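Subject: Re: [gilelthorpe-residents] Snack supplies in the common room

> Could the office confirm where the Atex delivery should be kept?
> The cupboard in Room 44 is full.

Dear residents,

Thank you for the inquiry. Until the cupboard has been cleared, snacks will be kept in baskets in the common room – please do not move them to the hallway. The next delivery is expected in April.

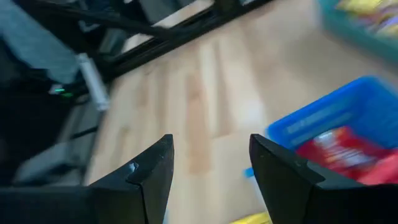 Snack packages should stay in their baskets until they are handed out. Red packages may remain together in the blue plastic basket on the wood floor. Please keep other supplies separate.

Gilelthorpe Residents' Office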